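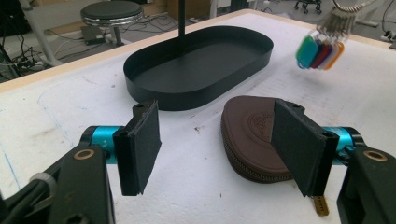 Potow Demonstration Group
Minutes of the meeting held 6/8/19

Present: Yi-chun Leung (chair), Yen-ting Chou, Jui-lin Peng, Ya-wen Mok (minutes)
By phone: Dardo Jara, Lundasari
Apologies: none

1. Minutes of the last meeting

Accepted with one change. Item 4 should have said that the spare finger pads are kept in the lab cabinet, not the office.

2. Demonstrations recorded so far

Jui-lin reported 2,636 demonstrations on the server, all tasks together. Of these, 1,433 were recorded with the hand-held grippers and the remainder by remote control of the arm. Yen-ting asked if the total included the practice takes from new operators. Jui-lin said it did not. Those sit in a separate folder and will stay there.

Dardo said Lundasari would like to see the two kinds of demonstration kept apart in the file listing, as their loader now has to open each file to find out which it is. Agreed. Jui-lin will add a column.

3. Tabletop task: small items and tray

Ya-wen went through the task sheet for the pouch, the keys and the black oval tray. Points raised:

Start positions. Operators have been placing the pouch by eye, and too many takes start with it in the same part of the table. Yi-chun wants the start position changed after every take, including the direction the zipper faces. Yen-ting suggested a printed card with positions on it. Ya-wen thought operators would stop looking at the card after the first hour. Left open; Yen-ting will make one anyway and try it on the next shift.

Keys. These are the hardest item on the sheet. The tags fan out and swing when the bunch is lifted, and a quick movement blurs them in the recording. Operators are to lift slowly and wait for the swing to die down before moving across to the tray. Dardo asked if the takes with a lot of swing should be thrown out. The group's view was no, provided the keys end up where they should. Ya-wen will flag them so that Lundasari can leave them out if they prefer.

Pouch. Two ways of picking it up are in use - across the flat, and by the edge near the zipper. Jui-lin prefers one method per operator so that the data is not a mix within a single session. Dardo said a mix had caused no trouble in their last training run. No decision. Jui-lin and Dardo to compare results by operator and bring them back.

Table. Ya-wen asked that the white top be wiped between sessions and that pen marks on it be removed or left alone for the whole task, not half and half.

4. Remote control sessions

Yen-ting reported that the delay on the remote link is better since the router was moved, but operators still overshoot when closing on thin objects. A take by remote control is still a good deal slower than the same take by hand. Yi-chun asked if it was worth going on with remote control for the tabletop tasks at all. Dardo said yes. Lundasari needs some takes in which the arm itself makes the movement, to check that the hand-held ones carry over. It was agreed to hold remote work to the drawer and shelf tasks for now, with a small set of tabletop takes for checking.

5. Gripper upkeep

The fuzzy black pads on the fingers wear at the corners first. Jui-lin will replace them on both pairs before the next block of recording and note the date on the log sheet. Yen-ting has found play in one finger joint on the second pair and has taken it out of use. Yip has quoted for new bushings. Yi-chun approved the order.

6. Operators

There are 8 trained operators at present. Two will be away for part of September. Ya-wen has one new person starting and asked that someone sit with them for the first full session. Yen-ting offered.

7. Greltia

Yi-chun has had a request from Greltia for a sample of 1,000 hand-held takes. Dardo had no objection as long as the shelf task is left out. Jui-lin to prepare the sample once the new column is in.

8. Any other business

Ya-wen asked that cables on the lab floor be taped down on the walking side of the table. Jui-lin will see to it.

Actions

Jui-lin Peng - column for type of demonstration; new pads; cables; Greltia sample
Yen-ting Chou - position card; sit with new operator
Ya-wen Mok - flag takes with swinging keys; update task sheet
Jui-lin Peng and Dardo Jara - compare pouch results by operator
Yi-chun Leung - place order with Yip; reply to Greltia

Next meeting to be set by email.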